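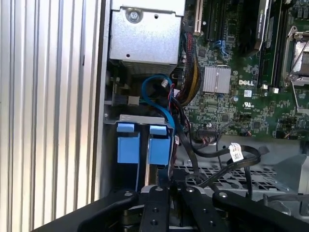 Repair should be the first thing a council thinks of, and replacement the last

25/03/2019

Dondidham council is about to replace 189 office computers. Most of them are 5 years old. They start up, they run the programs the staff need, and when I asked at the planning desk what was wrong with them I was told they were slow in the mornings.

A slow computer can often be put right with more memory or a new drive. Thomas Mancuso has a repair shop on Prutov Road and charges £40 for the labour. He offered to look at three of the council's machines last November, free of charge, and never had an answer.

I don't blame the staff for this. The budget is set up so that new equipment comes from one pot and maintenance from another, and the maintenance pot is nearly always empty by winter. A manager who wants a working computer will ask for a new one. I would do the same in that chair.

The same thing happens with chairs, kettles, boilers and vans. We have got used to treating the date on the invoice as the date a thing starts to die. My mother had a Putis sewing machine serviced every other year until she was 80 and it still sews.

There are fair points on the other side. Old machines stop getting security updates, and some parts are hard to find. Guðlaug Bergmann, who sits for the east ward, put both to me and I accept them. But they are reasons to check each machine - they don't justify clearing out a whole building at once.

The council should put the two pots together and ask for a repair quote before any order goes through. The vote is next month, and the public can speak for three minutes each.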